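16 February 2026. Thread on what we broke in the pose tracker and how it's (mostly) fixed. Long one, sorry

Pestance is our tracking stack for the handheld gripper. Fisheye in, 6D pose out, then Brelex turns the poses into something a planner can use. Simple on paper

Symptom: trajectories fine for ages, then a jump of 18 cm in one step. Planner sees that and tries to fling the arm across the table. Not good

First guess was the lens model. Lost a whole morning on calibration. Residuals were fine. Left it alone in the end
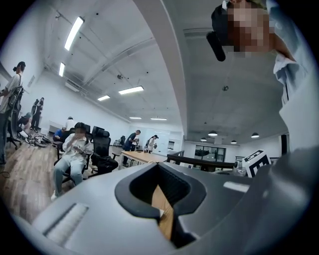
Marker cube on the gripper, busy room behind it. Plenty for the tracker to chew on

Second guess was people walking about. Closer. Features on moving clothes were getting kept as static landmarks, and the outlier check only ran on every keyframe. So one bad keyframe and off it went

Fix no. 1: run the check on every frame. Costs a bit of cpu, dont care, it's offline anyway

Fix no. 2: weight the tags higher when two faces are in view. With one face the pose can flip, classic ambiguity, we just never guarded for it. Embarassing
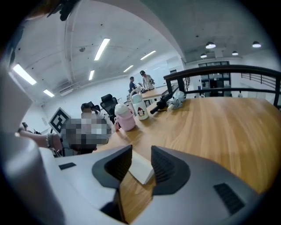
Reran the lot overnight. 234 clips, jumps left in 2 of them. Both are very fast wrist turns so I'm blaming blur until proven wrong

Also moved the logs over to Sokex. Scrubbing through a clip with poses and raw frames side by side is so much nicer than the old script. Timestamps were off by one frame on import, check yours

Someone asked about loop closure. It's on, but capped at around 1000 candidates or it crawls. Might drop the cap once Jireš gets the new index merged, hopefully April

Next: gripper width. Still noisy near fully closed, filter lags if I smooth it any harder. Ideas welcome

Config diff going up tonight once I've taken my silly debug prints out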